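Robot stops in the hall and won't go through an open door (simulated house)

Posted by Carla Haddadin in Simulation and Navigation

I look after one simulated mobile robot that we use to try out route changes before they go on the real one. It runs in a house model called Dramham. Since I moved to the newer Imik planner in April it drives down the hall, gets to the corner before the teal room and stops there. The door is open. After 13 seconds it reports "no path" and turns back. Same start point every time, same result.

Robot width is 49 cm and the doorway in the model is 80 cm, so it should fit. I have restarted the planner and reloaded the house. Do I need to edit the door?

Irau_tech

Had this on an older version. Reinstall and it should go away. If not, try a different house.

Abrehet Nigatu

I would not reinstall yet. With those widths you have 31 cm to spare, and the planner can use that up quickly. Check these in order.

Look at the inflation radius first. The update may have put back the default. If it is set to 20 cm on each side, the robot needs 89 cm and your doorway is closed as far as the planner is concerned. Bring it down to 10 and reload.

Then look at the door's collision shape. Some house models keep the closed shape in place after the door is drawn open. Turn on the collision view and see if there is a flat box across the gap. If there is, delete it and export the door again in the open position.

Last, clear the cost map before each run. Small things on the floor get marked as obstacles, and old marks can stay after a reload — mine did until I set the map to clear on start. Save a view from the stopping point too, so you can compare it with the map.
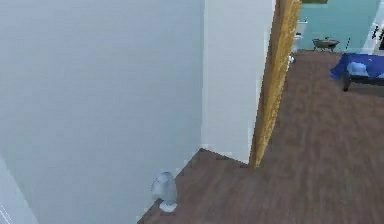

View from the hall corner, with the open door and the teal room to the right.

Put that next to the cost map at the same position. The small pale object at the foot of the left wall should show as one small mark by the wall. If the mark reaches into the walkway, your obstacle padding is too high as well.

Carla Haddadin

It was the inflation radius. The update had set it to 20. I put it at 10 and ran the hall route again, and it went into the room. The door had no extra box. I have also set the map to clear on start. The planner log was at its limit of 400 lines, so I raised that while I was in there.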